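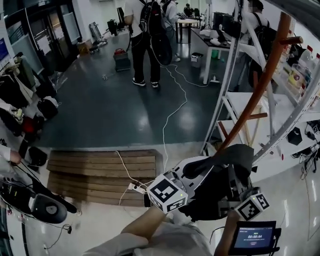 The low slatted platform on the floor. Brown planks, pretty faded.

1/ Spent the December long weekend reading old strata paperwork, so this is a thread about water bills. Mute me now if you rent a place with everything included.

2/ Our building has one main meter and no individual ones. The bill gets split by unit entitlement. Mine came to $495 for the quarter. I live alone and I'm at work most of the day.

3/ I asked the managing agent, Cendden, for the breakdown. They sent a PDF of the total and nothing else. Asked again. Got the same PDF with a different file name.

4/ Eleni Matić on the ground floor has kept every bill since she moved in. She let me photograph the lot at her kitchen table. The building total used to sit well under where it is now, with the same number of units.

5/ So the first thing to do is read the main meter yourself. Ours is behind the bins under a steel lid. Take a reading at 11 pm and another at 5 am. Write both down with the time.

6/ Ours moved 2256 litres overnight. People do get up for the toilet, but not that often.
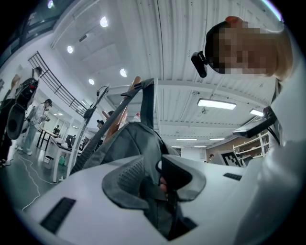

7/ Next, toilets. Put food colouring in the cistern, leave it half an hour, don't flush. If there's colour in the bowl, the seal is letting water past. I put a note under every door asking people to try it. Two replied. Both had leaks.

8/ A new seal cost me $2 at Jakach Plumbing Supplies. Turn off the tap at the wall first. I forgot and had to mop the bathroom.

9/ Rok Shehu from unit 7 also found the garden line running behind the laundry wall. The timer was an old Bruketti with a flat battery, stuck open. He shut it off by hand.

10/ Read the meter again the next night, same hours. 123 litres.

11/ I've written to Cendden with both sets of readings and asked for a proper breakdown going back four quarters. Will post the reply if there is one.

12/ For those asking, yes, you're generally allowed to look at the strata records if you own. Put the request in writing and check the fee for your state. Mine took nine days.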